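Jirkalthorpe to drop single-use cups at town events

7/5/21

Visitors to outdoor events in Jirkalthorpe will be drinking from borrowed cups starting next month, after the town agreed to end the sale of throwaway ones at its park and market square.

Under the new rules, anyone selling drinks at an event on town land must use washable cups and charge a deposit of $2 on each. The money is paid back when the cup is returned to any stand at the event. It does not have to be the stand where the drink was bought.

The rules apply to food trucks, beer tents and school bake sales alike. Coffee carts may keep using paper cups until December, when the town will look at whether hot drinks should be included.

Town events manager Frans Lambrechts said the change had been planned for last summer but was put off when most of the season was canceled.

"We had the cups picked out and nowhere to use them," he said. "The sellers have had plenty of time to get ready, and most of them were asking us for a start date."

Sellers can rent cups from the town or bring their own, as long as they can be washed and used again. Rented cups will be collected after each event by De Smet, a catering supply firm in Stevow, which will wash them and bring them back before the next one. The contract runs for 15 months.
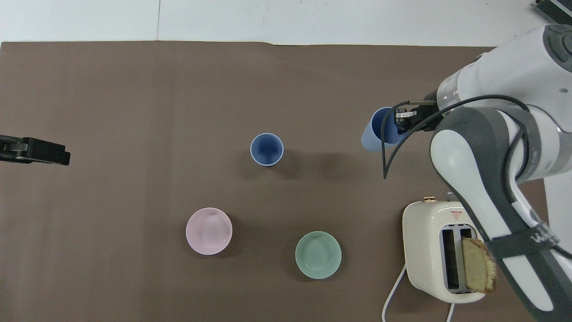 Plastic cups in two shades of blue.

The first order is for 700 cups. Lambrechts said that should be enough for the smaller summer concerts, and that more will be bought before the harvest fair if they run short.

Not every seller is happy with the plan. Several who spoke at last month's public meeting said handing back deposits would slow down their lines, mainly during the break between bands. Others asked who would pay for cups that people take home. The town said the deposit covers the price of a lost cup, so sellers will not be billed for those – but they will be charged for any that come back cracked from their own stands.

The town plans to put a return table by the main park gate at larger events so people can get their money back on the way out. It will stay open for 30 minutes after the last act. Cups left on the grass will be picked up by the cleaning crew, and those deposits will go toward new trash and recycling bins near the playground.

Dredby, the next town over, brought in a similar rule for its street fair two years ago. Organizers there use a token in place of cash, which visitors can save for the following year. Jirkalthorpe looked at doing the same but decided that cash was easier for people who come to only one event.

Sellers who want to rent cups have to sign up at the events office at least a week ahead. Forms are at the front desk and on the town website.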